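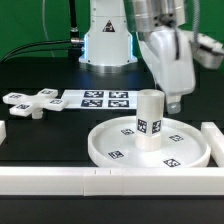

Muss man programmieren können, um einem Roboterarm mit Esance eine neue Aufgabe beizubringen?

Für das Vormachen reicht die Bedienung von Handgriff und Fußtaster. Programmierkenntnisse werden erst gebraucht, wenn die Aufzeichnungen in eine eigene Auswertung übernommen werden sollen.

Esance Teach – Vormachplatz für Roboterarme
Hersteller: Zarex, Werk Kistport
Stand der Seite: 26. Januar 2026

Esance Teach zeichnet auf, wie ein Mensch eine Aufgabe mit dem Roboterarm ausführt, entweder durch Führen des Arms von Hand oder durch Fernsteuerung mit dem Handgriff. Aufgenommen werden Gelenkstellungen, Greiferöffnung und die Bilder der fest montierten Kamera, alle mit gemeinsamem Zeitstempel. Ein Durchgang beginnt und endet mit dem Fußtaster. Misslungene Durchgänge lassen sich am Handgriff sofort verwerfen oder als Fehlversuch kennzeichnen.

Betriebsarten

Handführung: Der Arm wird nachgiebig geschaltet und am Handgelenk geführt. Geeignet für kurze Wege und für Aufgaben, bei denen die Person neben dem Tisch stehen kann. Die Hand ist dabei unter Umständen im Kamerabild.

Fernsteuerung: Der Arm folgt dem Handgriff im einstellbaren Maßstab. Für Einsetz- und Montageaufgaben empfehlen wir den Maßstab 1:4, beim Anfahren über größere Strecken 1:1. Umgeschaltet wird mit dem Daumen, auch während der Bewegung. Der Bedienplatz kann bis zu 12 Meter vom Tisch entfernt stehen. 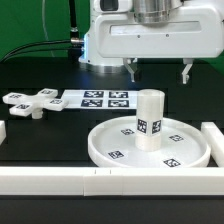

Vor der ersten Aufnahme wird die Kamera auf den Tisch eingemessen. Die Software sucht die quadratischen Marker, berechnet daraus die Lage der Kamera zum Tisch und speichert das Ergebnis im Projekt. Wird die Kamera verschoben oder der Tisch umgebaut, muss die Messung wiederholt werden. Marker auf den Werkstücken sind nicht vorgeschrieben. Wer sie verwendet, bekommt die Lage der Teile zu jedem Bild mitgeliefert – sofern der jeweilige Marker nicht verdeckt ist.

Empfehlungen für die Aufnahme

Für eine einfache Greifaufgabe haben sich im eigenen Labor 32 Durchgänge je Ausgangslage bewährt. Kamonchanok Wattanapong, bei Zarex für die Anwendungstechnik zuständig, rät dazu, die Teile zwischen den Durchgängen leicht zu versetzen und die Person am Handgriff gelegentlich zu wechseln. Pausen mitten im Durchgang sollten vermieden werden. Steht der Arm länger als sieben Sekunden still, setzt die Software eine Markierung in die Aufzeichnung, die später beim Schneiden hilft.
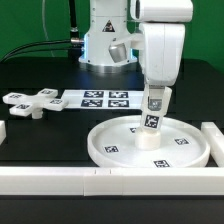 Die Greifkraft wird am Abzug des Handgriffs dosiert und mit aufgezeichnet. Für dünnwandige oder gedruckte Teile lässt sich eine Obergrenze einstellen, die der Abzug nicht überschreitet. Beim Loslassen bleibt der Greifer wahlweise geschlossen oder öffnet sich langsam.

Lieferumfang

Handgriff mit Halterung
Fußtaster mit Kabel
Kamera mit Stativarm
Markerbogen zum Einmessen
Aufnahmesoftware, eine Arbeitsplatzlizenz

Roboterarm, Greifer und Tisch sind nicht enthalten. Eine Liste der unterstützten Arme schicken wir auf Anfrage zu. Der Adapter für Greifer von Bozsik ist seit November einzeln erhältlich und wird ohne Werkzeug am Flansch montiert.

Sicherheit

Der Not-Halt des Roboterarms bleibt in beiden Betriebsarten wirksam und muss von Hand erreichbar sein. In der Fernsteuerung darf niemand in den Arbeitsbereich greifen, auch nicht zum Zurücklegen der Teile – dafür den Arm vorher am Handgriff sperren. Der Handgriff meldet die Sperre durch kurzes Vibrieren.

Fragen zu Einbau und Lieferzeit beantwortet Édgar Bedoya im Vertrieb Kistport. Bitte bei der Anfrage den Typ des Arms und den Softwarestand der Steuerung angeben.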